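Lehner hand gripper, unit 3: setup and care notes

Maintained by Corentin Chauvin. Last checked December 26, 2022.

The manual says the pads last 4,000 grasps. I doubt it. Ours were replaced well before that, so look at them at the start of each session and ignore the counter.

Setup
Wipe the lens dry. Close the jaws fully, then zero. If the zero drifts by more than 2 mm, stop and tell Yannick Rey. "Self-calibrating" is Kondport's word for it; we have yet to see it happen. 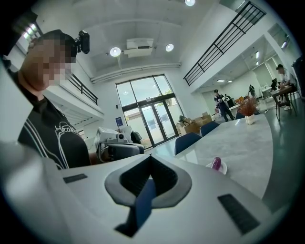 Hand-held gripper at chest height, seen over the white body of another.

Known faults
Clock sync drops after a battery swap. Restarting helps, sometimes. The May firmware was meant to cure this.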